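Tiltel household manipulation programme
Equipment and budget report to Hellitia, second period
20 September 2019
Prepared by Lilla Gál

Spending on the kitchen workstation is within the approved plan. The remaining decision is whether to buy the second arm now or hold it over to the next period, when the Akex quotation will have lapsed and must be requested again.

Of the 213 hours of arm time booked since May, 50 were lost to cable faults and recalibration. The faults were at the connectors. We have moved the spares line up accordingly and propose to stock 2 complete cable sets per arm. Gripper pads are charged to consumables and are not included in the capital figure.

Counter fittings were bought from ordinary household suppliers under the small purchases limit. No further fittings are requested, apart from replacements for worn boards and trays.

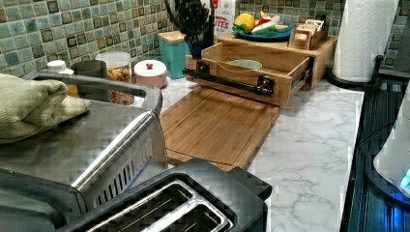 Kitchen workstation, marble counter with cutting board and drawer tray.

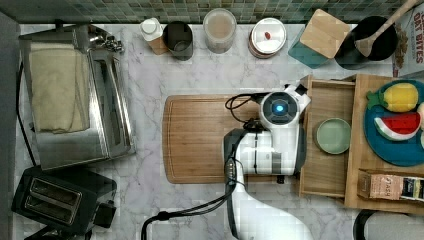
Andor Győri replied to the draft that he would not sign for a second arm on the present booking figures. In his view the lost hours should be recovered first, and a service contract with a 16-day limit on repairs would cost less than a duplicate arm standing idle. He asked for both options to be priced on the same basis, with training and delivery included.

The comparison is being prepared. Bożena Jakubowski is obtaining the service terms and Ecaterina Surdu the revised delivery charge. Until both are in, the capital line stays open and no order will be placed. The mounting plate and the second power supply can be ordered separately under either option.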